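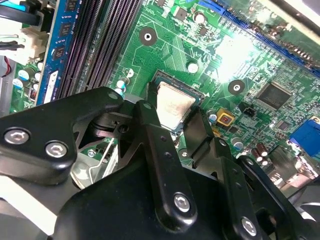

When I priced my first gripper for taking old desktops apart, I looked at the sticker and stopped there. Big mistake! So here's how I budget now.

Start with the smallest part you need to hold. For me that's a processor, so thin fingertips matter more than lifting power. I set aside $500 for the gripper and $200 for spare fingers and bolts — you'll want both on day one.

Next, buy practice parts. I got a box of used boards and chips from Grodon for $200, and I don't wince when a pin bends.
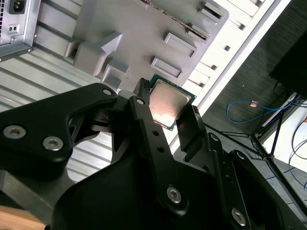 Holding a CPU between a narrow finger and a flat one

Then plan your time. My friend Bart Prins told me to allow 2 weekends for setup before doing any useful work, and I'd go with his number. Ask the seller about replacement parts before you pay, too (Skonance answered me the same afternoon, Proda never did).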